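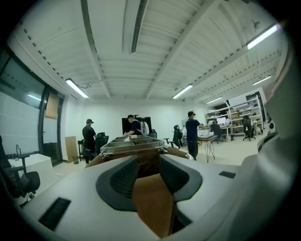 The Verneck Road, signed paperback edition

The second romance by Lai-ching Hsieh in the Iltby series is published by Sabatier in March. The signed edition is limited to 1,000 copies, each numbered by the author, and includes 2 chapters omitted from the standard paperback.

Readers should note that the novel contains violence and strong language. Orders are limited to 2 copies per customer and are dispatched within 7 working days. Signed copies may be returned only if faulty.

We use cookies to remember your basket. By continuing to use this site you accept our cookie policy.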